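The Skurkero plain black tee
March, by Remigiusz Duda

I've bought a lot of black T-shirts over the years (too many, says everyone I live with) and most of them went the colour of old tarmac by summer. So when we started stocking the Skurkero I wore one myself for a good while before I'd put it on the site.

It's a short-sleeved tee in a proper deep black, cut a bit boxy, and it comes in at £59 for 2. Not the cheapest, I know – but I've stopped buying the cheap ones.

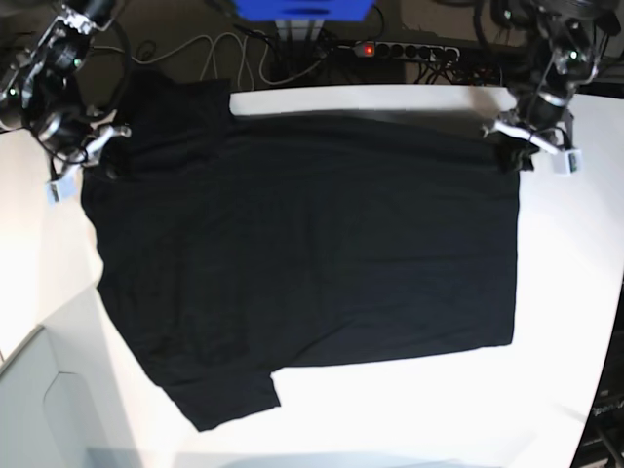 The fit is roomy through the body and I'd go down a size if you like things snug. I'm normally a large and the medium suits me fine. The neck has kept its shape nicely on mine, which is my usual complaint with the Bruretti we used to sell. Lovely soft shirt, that one, but the collar went wavy on me!

Washing is easy enough. Inside out, cool wash, with other dark things, and hang it up out of the sun. I never tumble mine.

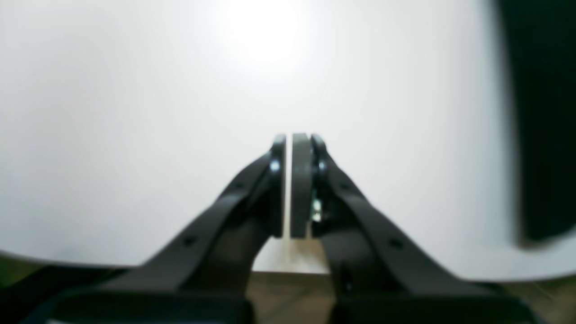 Sizes and returns

Small to extra large, and there's a long-body version coming if Kubiak ever answer my emails. Send it back unworn if it doesn't suit and I'll swap it.

Comments (3)

Miłosz Witkowska
Is the medium long enough for someone tall? I'm all torso.

Remigiusz Duda
Probably not, I'd wait for the long one – or try the large and see.

dasuvia_88
On my second pair now. Wish they did a navy.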